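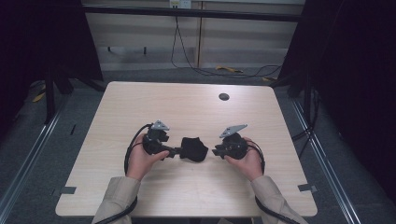
Remote Demonstration User Forum > Procedures > Hand-held capture of soft items

Sadia Bukhari wrote:
I should be grateful for members' views on the revised procedure for two-handed demonstrations with soft items, which our section is due to adopt in February. The present text requires the demonstrator to approach the item from both sides at once and to pause before closing either gripper. With a small, crumpled black item in the middle of the table, one gripper on each side and the left tip already touching the item, the pause is difficult to observe, as any movement of the left hand shifts the item towards the right jaw. I propose that the pause be taken earlier, with both tips clear of the item. The relevant clause is clause 4 of the Polter handling notes. Comments are requested by Monday.

Balakrishnan Sastry wrote:
I support the proposal in part. The pause was introduced so that the start of contact could be found easily when recordings are divided into steps. If both tips are clear of the item, the reviewer has a clean point at which to place the mark. I would ask, however, that the clause state how far clear. "Clear of the item" will be read differently by each demonstrator, and we have had this difficulty before with "near the centre of the table".

Remo Morelli wrote:
I must disagree with the proposal as drafted. We are recording these tasks so that the robot may learn what a person does with a soft item, and a person does not stop short of a cloth and wait. Our group at Traritz reviewed 907 recordings made under the present clause. In a good many of them the pause had become a habit, and the trained arm reproduced it faithfully, hovering over the work before every grasp. Moving the pause earlier will only move the hovering. I should prefer to see it removed altogether and the marks placed afterwards by the reviewer.

Sadia Bukhari wrote:
Mr Morelli's point is noted. May I ask whether the recordings at Traritz were made with hand-held grippers or by remote control of the arm? Our own figures differ considerably between the two methods.

Remo Morelli wrote:
Both, though the greater part was by remote control. I accept that an operator at a distance pauses more in any case.

Deepika Thevar wrote:
That distinction seems to me to be the important one. With remote control there is a delay between the hand and the arm, and the operator learns to wait for it. With the grippers held directly in the hands there is no such delay, and the only pause in the recording is the one we ask for. I would suggest two separate clauses. Under the hand-held clause the pause could be dropped for soft items and kept for rigid ones.

May I also raise the matter of cables. The black leads from the grippers in the picture at the head of this thread loop over or round each hand and hang down by the sleeves, and I believe the procedure should require this arrangement in writing. At present it says only that cables should be "tidy". A lead passing across the working area is apt to drag a light piece of cloth, and the recording must then be discarded.

Balakrishnan Sastry wrote:
Agreed on the cables. I would add that sleeves ought to be mentioned in the same place. Loose sleeves are permitted under the Rultar guidance and forbidden under ours, and visiting demonstrators are understandably confused.

On the pause, I am not persuaded that two clauses are workable. A demonstrator may record a pouch and a box in the same session. Which rule is to apply when the pouch has something in it?

Apinya Wannasri wrote:
I have been a demonstrator for two years and wish to offer a view from that side. In a session of 300 repetitions one cannot remember which items carry a pause and which do not. Whatever is decided, please let it be the same for the whole session and printed on the task card.

I would also ask that the order of contact be settled. I touch with the left gripper first, hold, and then bring in the right. A colleague on the Šindelář task does the opposite. Both of us passed the assessment.

Remo Morelli wrote:
I would leave the order free. If every demonstrator leads with the left, the robot will have no sound example to follow when the item lies awkwardly for that hand.

Deepika Thevar wrote:
Free between demonstrators, perhaps, but noted on the record. Otherwise we cannot tell whether we have a balanced set.

Sadia Bukhari wrote:
I am obliged to all who have replied. The redraft will cover the routing of cables, sleeves, and a note of which hand makes first contact. The question of the pause remains open. I shall circulate two versions of the clause, one with an early pause and one without, and propose that each be tried over 1000 hand-held recordings before a decision is taken. Mr Morelli, would Traritz be willing to take the second version?

Remo Morelli wrote:
In principle, yes. I shall need to see the task card first.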